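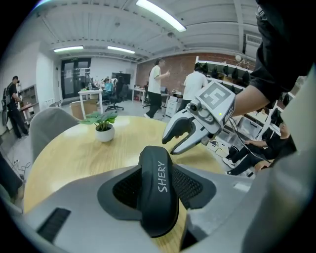
Tahmineh Babaei wrote in to ask whether a round table is a daft thing to buy for a shared workroom, when all the sensible people seem to get rectangles and push them against the wall. I have been meaning to write up the Brolside for a good while, so her letter gave me the nudge I needed, and I hope she'll forgive me for taking the long way round to an answer.

The short version is that I like it very much and would buy it again, though I'd do one or two things differently.

We ordered ours from Stoyanova, the furniture place out on the Trillotley road, for £166 including delivery. I had gone in for a lamp. You know how it is – you walk past a nice pale bit of wood with the light on it and suddenly you are fetching a tape measure out of your bag. The grain is what got me. It's a quiet sort of grain, very light, and in a big room with a white ceiling and long fluorescent lights, where darker furniture can look rather gloomy, it keeps its colour and looks friendly all day long. Against the brick wall at the back I think it looks lovely.

Putting it together took an evening and a fair amount of tea. The legs go on with bolts, and the bolts are good ones, but the little key in the packet is a miserable thing and I'd get your own out before you start. Mateja Kolev held the top steady while I lay on the floor saying unhelpful words. There was a wobble for the first week, which cured itself once I had gone round and tightened everything a second time (the leaflet does say to do this, in very small print, on the back).

Now, the round shape. What you lose is the corners, and I won't pretend I haven't missed them. Paper slides off a round table in a way it never does off a square one, and two people with large laptops and a pile of folders each will be bumping elbows before lunch. What you get in return is a table people drift towards. They pull up a chair at whatever angle suits them, and you can walk past on the way to the shelves without catching your hip, which at my age counts for a great deal! Our old rectangular desk took a bruise out of me most weeks.

I keep a plant on it in a plain white pot, one of those small, broad-leaved green things, and I'd say do the same if you've the room. Do put a saucer or a mat under yours, though. I left a damp mug standing overnight in the first month and there's a faint ring to this day, for all my rubbing with a soft cloth and a dab of oil. The finish is pretty but it is not tough, and if you've small children or careless colleagues you'll want coasters from the very first morning.

As for chairs, we went with grey upholstered ones with a rounded back, the Kaleo, and they suit the table nicely. The curve of the back follows the curve of the top, more or less, and they're soft enough for a long meeting without sending anyone to sleep. The fabric picks up fluff. I go over mine with a damp rubber glove on Fridays and it comes up well enough. My only real quarrel is with the weight of them – dragging one across the room to the window is a two-handed job.

Leopold Bachmann, who has the desk nearest, thinks I paid too much and that the same money would have bought something larger second-hand. He may be right. He also eats his lunch at it every day, so I've stopped arguing.

So, Tahmineh, if your room is narrow, or you need to spread out big drawings, stay with the rectangle. If you have a bit of floor in the middle and want somewhere for people to perch and talk, I'd have the Brolside, and I'd give it 8 out of 10. I've taken the marks off for the finish and for that wretched little key. Stoyanova will sell you a spare set of bolts if you ask at the counter, and they're worth having in a drawer.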